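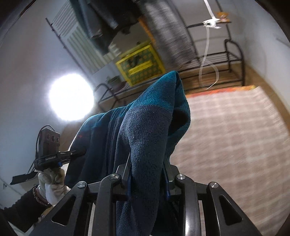 Dalal Rawashdeh reckons the dust starts a good week before the digging does, and that anyone living next to a new development should sort out their windowsills the day the hoardings go up.

By Fares Atallah
Friday, September 30, 2022
4 comments | 3 shares

Well, Dalal, I wish I'd heard from you sooner! They're putting up some 730 flats at Ziremard, on the old Dabbas yard at the end of our road, and I've been living with diggers and reversing beeps since spring. I went to the planning meetings and had my say, permission was granted anyway, and now I've just got to keep the house bearable (and the washing clean). So these are the things that have worked for us.

Damp cloth first, hoover second
Building dust is gritty and a dry duster only pushes it about. I wipe the sills with a damp microfibre cloth, rinse it, wipe again, and only then get the hoover out. Don't rub at gloss paint while it's gritty or you'll scratch it. I did the whole front bedroom sill that way and had to repaint.

Windows and vents
Open the windows on the side away from the site, early, before the lorries turn up. Ours face Tultberg Lane at the back, so that's lucky. Brush-strip draught excluder round the front sashes made a big difference, but leave your trickle vents and any vent near a gas appliance alone - wipe the covers down and leave it at that.

Washing and bedding
I look at the site before I hang anything out. If they're cutting blocks, it all goes on the airer indoors with a window open at the back. Anything thick or fluffy gets a good shake outside before it goes in the machine, otherwise you get grey sludge in the door seal. Wipe that seal out too while you're there!
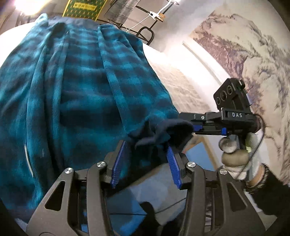

Take photos of your walls now
Go round every room and photograph the ceilings, the corners and any cracks you've already got, with a ruler held next to them. Do it before the piling starts if you can. My neighbours at Fotness Terrace didn't, and now they're having a long argument over a crack above the stairs.

Keep a noise diary
An old exercise book by the phone will do. I put down the date, the time it started, the time it stopped and what it sounded like. Check your permission notice for the permitted hours, it'll usually be in the conditions on the council's website, and ring the site office first. Ours moved the skip lorry to after breakfast once I'd asked nicely.

I'll do another of these in October, when they start on the drains.

Contact | Copyright 2022 | Back to top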